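Cleaning and Resealing a Marble Vanity Top

Marble is a calcium carbonate stone. Acids dissolve the polished surface and leave dull marks called etches, while oils and dyes soak into the pores and leave stains. A sealer slows staining. It does not prevent etching. The procedure covers routine cleaning, the water test, and resealing with a solvent-free penetrating sealer such as Wavard 905.

What you need
pH-neutral stone cleaner
Microfiber cloths
Masking tape and plastic sheet
Penetrating sealer
Foam applicator
Nitrile gloves

Step 1. Test the old seal
Put a spoonful of water on the stone next to the faucet and leave it for 15 minutes. Wipe it off. If the stone has darkened, the seal has worn out. Repeat near the front edge, where wear is often heavier. 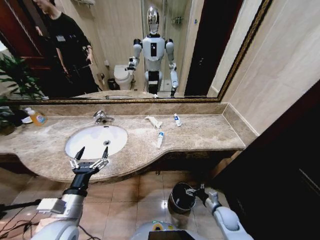
Marble vanity top with a curved front edge, under a framed wall mirror.

Step 2. Clear and clean
Remove everything from the top. Spray the cleaner on a cloth and wipe in straight, overlapping passes. Do not use vinegar, lemon juice, bleach or bathroom descaler. Soap film around the drain may need a second pass – use a plastic scraper held flat, never a steel blade. Rinse with clean water and dry with a fresh cloth.

Step 3. Remove stains
Toothpaste, hair dye and cosmetics are the usual sources of marks on a vanity. Whitening toothpaste contains a mild abrasive and can scratch a polished finish if it is rubbed in. Lift it with a damp cloth. 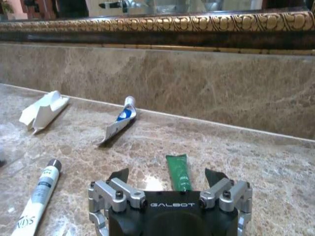
Page last changed: February 4, 2020

For oily stains, mix baking soda and water to a thick paste, spread it over the mark, cover with plastic and leave for 24 hours. Scrape off and rinse. Etches will not respond to this treatment. Light ones can be polished with a 3,000 grit pad, used wet.

Step 4. Seal
Let the stone dry overnight. Tape off the mirror frame and faucet. Apply a thin, even coat with the foam applicator, wait 3 minutes, then wipe off all residue. Sealer left to dry on the surface forms a haze. Apply 2 coats, one hour apart. Keep the top dry until the next day.

Repeat the water test every August, or sooner if water marks begin to linger.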